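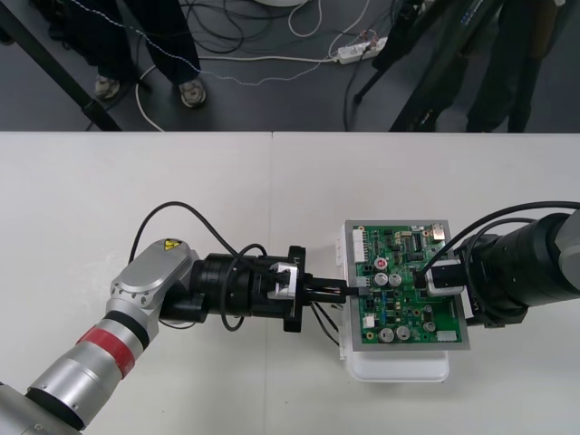 **Two arms, one board: Ok-hee Ban on bimanual handling of used electronics**

Most published work on robotic disassembly deals with fasteners. Ok-hee Ban's group at Vollden works on what comes after the screws are out, when a circuit board has to be moved, turned or separated from its housing without being bent. Their current study covers two-arm holding of bare boards, and the method goes by the internal name Sollow.

"A single gripper on the edge of a board gives you a lever," Ban said. "The mass is all on one side of the contact. If the fingers slip by a degree or two, the far corner drops, and you find out about it from the wrist torque after the fact."

Sollow treats the two arms as a leader and a follower. The leader tracks a planned path. The follower has no path of its own and regulates the force along the line between the two grippers, within a fixed band. Ban's group also tried a symmetric controller, in which both arms shared the position error equally, and dropped it in May of last year.

"It was stable in simulation. On the bench, the two arms argued. Each one corrected for the other's correction, and the board saw the difference as bending."

The training data consist of 2943 demonstrations, recorded by operators guiding both arms together. Of these, 522 were discarded before training, mostly for missing force readings or for a grasp that landed on a component. Ban does not consider the discard rate high. An earlier set, collected with an older recording tool called Stodent, lost a larger share to clock drift between the two controllers.

Evaluation used 700 trials on boards the model had not been trained on. A trial counted as a success if both grippers kept contact, the board reached its target pose, and peak force stayed within the band for the whole motion. Ban declined to give a single success figure ahead of review, but described the failures in some detail. They fell into 4 groups: a first contact too close to a corner, a finger closing on a connector, a late release, and cables catching on the board during rotation.

"The cable cases are the ones I would like to see fixed," she said. "The policy has no representation of a cable. It knows the board, the fingers and the force. Anything that hangs is invisible to it until it pulls."

Grasp selection is handled separately. A small network scores points along the board edge and rejects those with tall parts nearby. Electrolytic capacitors are the usual problem, as they stand well above the surface and shear off easily. The scoring step was adapted from work by a former colleague, Isaksson, on picking glass panels.

Asked whether the force band could be learned as well, Ban was cautious. The present limits were set by hand from bending tests on scrap boards - a slow procedure, and one that has to be repeated for each board thickness.

"You could learn it, but you would have to break a lot of boards near the limit to get a useful signal. We have the boards. We don't have the operator hours."

The next round of trials will add a regrasp, with one arm letting go and taking hold again while the other carries the full load. The controller already supports the switch of roles. The open question is how long the remaining gripper can hold before the sag at the free edge exceeds tolerance, and Ban expects the answer to differ by board size more than by weight.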